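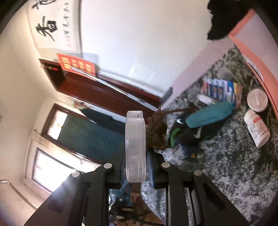 Dried mushrooms gone leathery, can I still use them?

Posted by Cluvholm on 17/06/2018 in Food and Kitchen > Storing and preserving

Hello all! I've gone completely mad for drying things this spring. It started with a glut of chestnut mushrooms from the market in Clenesport and now I can't stop. Apple rings, tomatoes, orange slices, anything that sits still long enough.

My problem is the mushrooms. I sliced them, dried them in the oven on the lowest setting with the door propped open, and they were lovely and crisp when I jarred them up in May. I opened the jar last night and they've gone bendy, like soft leather. They smell fine (gorgeous, in fact, very savoury) and I can't see any mould. Are they safe? And can I crisp them up again, or is it the bin?

The jar is an old coffee one with a plastic lid, if that matters. It's been on the shelf above the kettle.

2 people found this useful

Dardo Núñez

Oh, welcome to the drying club, you'll never look at a mushroom the same way again!

I think you've found your culprit in your last line. Steam from the kettle goes straight up to that shelf, and an old coffee jar lid often doesn't seal once the card disc inside has gone. Dried mushrooms are like little sponges and will pull damp out of the air given half a chance.

As for whether to eat them, I wouldn't. If they'd gone soft overnight after you left the lid off, I'd pop them back in the oven without a second thought. But you don't know how long they've been sitting there bendy, and mould can get going before you can see it. Drying them again won't undo that. A jar of mushrooms is a small loss and you clearly enjoy making them!

For the next lot:

Slice them thinner than you think, and all the same thickness. The fat ones in the middle are always the trouble.

Dry until they snap. If a slice bends before it breaks, it goes back in.

Let them cool completely before you put them in the jar, but don't leave them out all afternoon. Warm mushrooms sweat against the glass.

Then do what's called conditioning. Fill the jar two thirds full, put the lid on and give it a shake every day for a week. If you see any mist on the inside or the slices start clumping, back in the oven they go straight away. I skipped this for years and lost a whole batch of ceps that I still think about.

Keep them in a dark cupboard well away from the cooker. I use clip-top jars with a rubber ring and change the ring when it goes hard.

And do try whizzing some into powder! A spoonful in gravy or a cheese sauce is wonderful, and a jar of powder takes up no space at all.

Zutex

just freeze them. I dry mine, bag them and stick them in the freezer, never had a soft one yet. agree about the kettle

Kang

Lots of good stuff from Dardo. I'd only add something about the oven, as propping the door open is a bit hit and miss. My lowest setting is supposed to be 70 and when I finally bought an oven thermometer it said 93! No wonder my apple rings were brown outside and chewy in the middle. The outside cooks hard and traps the damp, so they feel crisp when you jar them and then soften later on. Might be part of what happened with yours.

Your tomatoes and oranges may need checking too if they're on the same shelf. Fruit is meant to stay a bit bendy, so go by stickiness. Tear a piece in half and squeeze it, and if you see any wetness along the tear it isn't dry enough for the cupboard.

Good luck with the next batch, and please come back and tell us how the powder turns out. I put it on popcorn with butter and it's the best thing ever.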